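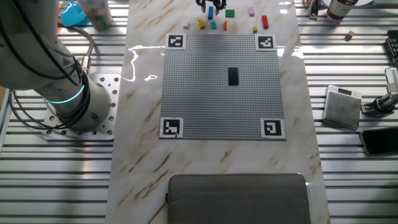 Flolik is hiring a cell technician, one person, to look after one robot cell that builds things out of Lego. We have put off writing this ad because every draft made the job sound like either a toy commercial or a hostage situation. The cell is called Tromereck. It consists of two arms, one with a two-fingered gripper, a slatted aluminum table, a marble-patterned work surface that glares under the overhead lights, and a gray baseplate with a black-and-white marker at each corner. Those markers are how the cell knows where the plate is. If one of them gets nudged, the cell goes on believing it knows where the plate is, with the serene confidence of a man who won't ask for directions, and sets its next brick down in the wrong place. Your job is to get there first.

Position: Cell Technician, Tromereck
Reports to: Anatole Charpentier
Hours: 80% of full time, on site
Start: December, or sooner if you can manage it
Apply by: July 21, 2019

What the job is

The software people write software. They sit in the next room and are very good at it, and when something goes wrong they will tell you it is mechanical. You will own everything on the table side of the wall: mounting, cabling, grippers, markers, lighting, calibration, spare parts, and the logbook. You will also be the one who tells them, kindly and with measurements, that it was software.

A typical morning starts with the walk-around. You check the mounting plate bolts against the torque sheet. You look at how the cables hang, because a cable that was happy yesterday may have worked its way into the arm's path overnight, or had help. You wipe the markers with a dry cloth (dry, please, there is a story in the logbook) and run the corner check, in which the gripper visits each marker and reports how far off it thinks it is. If any corner is more than 2 millimeters out, you stop and find out why. You do not type in an offset and go for coffee. The previous offsets typed in by people going for coffee took us most of a spring to remove.

Then you run the pick test. Loose bricks go down in the area behind the plate, and the gripper has to pick them up and press them on at the positions listed on the sheet. A full test is 104 placements. It is as gripping as it sounds, but you learn a great deal from watching it: which finger pad is wearing, whether the approach is coming in crooked, whether the camera has once again decided that glare is a brick.
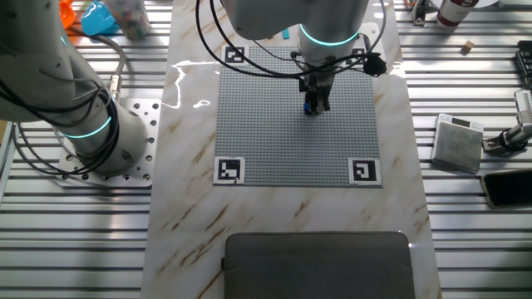 Pressing is where most of the trouble lives. A Lego stud is not a forgiving object. If the brick is slightly turned in the fingers, it will sit on top of the studs looking innocent until the next one lands on it. Too little force and it pops off. Too much and the plate shifts, which takes you back to the corner check and the start of your morning. We keep a force table for each brick size, and keeping that table current will be yours too. Pink bricks have their own row. You will be told why during your first week, and you won't believe it either.

Other things you will do:

Replace finger pads, and cut new ones when the supplier is out, as the supplier usually is.
Redo cable runs after any change to the arm's range of motion, and walk through the whole motion at slow speed before anyone turns it up.
Test the emergency stop at the start of each shift and sign for it.
Zero the bench scale and weigh the check parts.
Reprint and remount markers when the corners curl, then recalibrate.
Fight the glare. We have tried blinds, tape, and moving the lights. We are open to ideas and past the point of pride.
Keep the logbook. By hand, in ink, in sentences. "Fixed it" isn't a log entry. Neither is "fixed it again."
Keep the table clear of phones, tools, and snacks. You will lose this one on a regular basis, but we would like you to keep trying.

Who we are looking for

You have maintained real equipment that other people depended on. It doesn't have to be robots. Our last technician came from packaging machines and the one before that repaired church organs, and both could hear a bad joint from the hallway. We care a lot less about your diploma than about what you do when a fault shows up on one run out of 12 and then refuses to come back while anyone is looking.

You should be able to read a wiring diagram, use a torque wrench without guessing, and change one thing at a time. That last one is harder than it looks. If you have ever swapped a cable, moved a sensor, and updated the firmware in a single afternoon and then announced the problem solved, please think about what you did before applying.

Some Python helps. You will need enough to read a script and run it, and to notice when a number in it has been made up. Experience with a collaborative arm of any make is welcome. So is experience with camera calibration, though we can teach you that, and Anatole will teach you that whether you know it already or not.

You do not need to like Lego. Liking Lego wears off by the second week in any case, and then comes back in a strange form where you find yourself judging the clutch of bricks at your nephew's house.

Who you would be working with

Anatole set up the cell and wrote the first half of the logbook. He is patient with machines and fairly patient with people. He would like to hand the whole thing over and go build the next one, and he says so often. Expect two months side by side, after which he has promised to stop coming in to check on the corner readings. The rest of us have a small wager going on that.

You would also deal with Lacroix, the machine shop that makes our brackets and adapter plates. They do lovely work from good drawings and alarming work from bad ones, so you will learn to make good drawings. Gesetti handles our spare parts orders. Call them, don't email. They have an inbox the way some houses have a formal dining room.

What we offer

A salary that we will tell you in the first phone call, before you have to ask. Your own bench with a door that closes. A training budget, which the last technician spent on a course in high-flex cabling and described as the best week of his career. Steel-toe shoes if you want them; the bricks weigh almost nothing, but they do end up on the floor, and we have all stepped on one in socks at some point in our lives.

No night shifts. The cell doesn't run unattended. We tried that once, and you can read about it in the logbook, where it takes up four pages and includes a diagram.

How to apply

Send us a resume and one page about a fault you tracked down. Tell us what you thought it was first, what it was in the end, and how much time passed between the two. Faults you never solved are also welcome if you kept good notes. Please skip the paragraph about being passionate about innovation. The arm isn't, and it gets along fine.

If we like your page, we will invite you in for half a day. You will meet the software people, have lunch on us, and be given a cell with one thing wrong with it. You may use any tool on the bench and ask anything you like. We will be watching how you look for it, and whether you write anything down. Bring a pen. Ours go missing, and two have been found inside the cable tray.

Applications go to Anatole Charpentier at Flolik, with "Tromereck technician" in the subject line. He answers every one of them himself, usually during the pick test.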